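Este site utiliza cookies para melhorar a sua experiência de navegação. Ao continuar, você concorda com a nossa política de privacidade. Aceitar | Recusar

Coleta de demonstrações (aprendizado por imitação)

Coleta de demonstrações é a etapa do aprendizado por imitação em que se registram execuções de uma tarefa, conduzidas por um operador humano, para treinar uma política de controle robótico. Cada execução registrada recebe o nome de episódio. O conjunto de episódios de uma mesma tarefa, acompanhado de metadados, forma um conjunto de demonstrações.

Estrutura do episódio

Um episódio contém sequências sincronizadas de observações e ações. As observações incluem, em geral, as posições das juntas, a abertura das garras e as imagens de uma ou mais câmeras. As ações correspondem aos comandos enviados aos atuadores a cada passo de tempo. Atrasos entre o fluxo de vídeo e a leitura dos codificadores degradam o treinamento e costumam ser corrigidos por reamostragem com base em um relógio comum.

Métodos de condução

Na teleoperação por braço-guia, o operador movimenta um mecanismo cujas juntas são reproduzidas pelo braço seguidor. No ensino cinestésico, o próprio robô é deslocado manualmente, o que pode introduzir as mãos do operador nas imagens. Controladores portáteis com rastreamento de posição exigem cinemática inversa e são sensíveis a singularidades.

Manipulação bimanual de materiais deformáveis

Papel, tecido e cabos têm configuração de alta dimensão e dificultam a estimativa explícita de estado. Por essa razão, são tarefas frequentes em conjuntos bimanuais. O conjunto Hilorov, dedicado à manipulação de folhas, reúne 3.000 episódios distribuídos em 26 variações de posição inicial e de vinco. O protocolo prevê câmeras de punho nos dois braços e uma câmera fixa voltada para a área de trabalho.

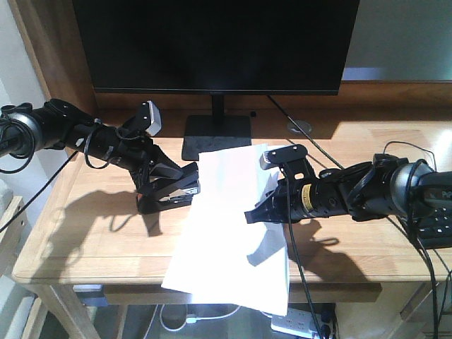 As câmeras de punho fornecem detalhe local do contato entre os dedos e o material, ao passo que a vista fixa conserva a relação entre os dois braços. Sombras projetadas e superfícies claras sob luz direta reduzem o contraste das bordas do papel. O protocolo Sturnunby recomenda variar a iluminação entre sessões e registrar essa condição nos metadados.

Controle de qualidade

Os episódios são revisados antes do treinamento. Trechos ociosos no início e no fim são removidos, e execuções malsucedidas são descartadas ou rotuladas à parte, para uso em detecção de falhas. No Hilorov, cada operador grava no máximo seis episódios consecutivos sem reposicionar o material. A divisão entre treino e validação é feita por sessão, de modo a evitar que episódios quase idênticos apareçam nas duas partições.

Ver também: clonagem de comportamento; teleoperação; manipulação robótica.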